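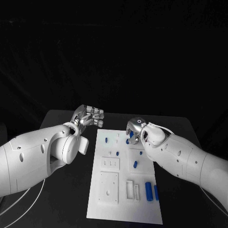

How a Peg Fits a Hole

A peg is a short rod. A hole is a space made to receive it. Whether the two go together depends on size, shape and angle.

The peg must be slightly narrower than the hole. The difference between the two widths is called clearance. With a large clearance, the peg drops in easily and wobbles. With a small clearance, it goes in slowly and stays straight. If the peg is wider than the hole, it has to be forced. Engineers call this a press fit.

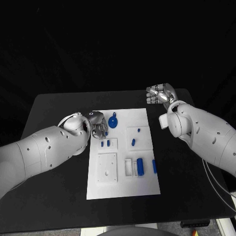 Angle matters as much as size. A tilted peg touches the hole at two points, one on each side. Pushing harder presses both points into the wall, and the peg jams. To free it, pull back a little, straighten the peg and push again.

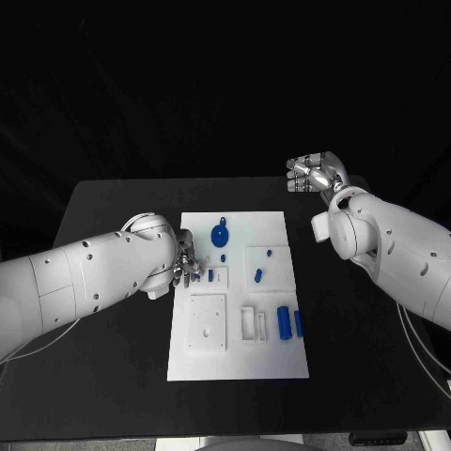
A slot is a hole that is longer than it is wide. It lets a part slide in one direction before it is fastened. The small white plate under the fingertips on the left has slots of this kind. A round hole holds a round peg in one place but lets it spin.

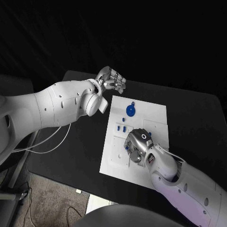 Photo: Tainá Paiva / Sillance

A pulley is a wheel that turns on a shaft, usually with a groove for a belt or cord. The blue one near the top of the board has a hub, the central part of the wheel. In many pulleys the shaft passes through the hub. The same rule applies there: too much clearance and the wheel wobbles, too little and it will not turn.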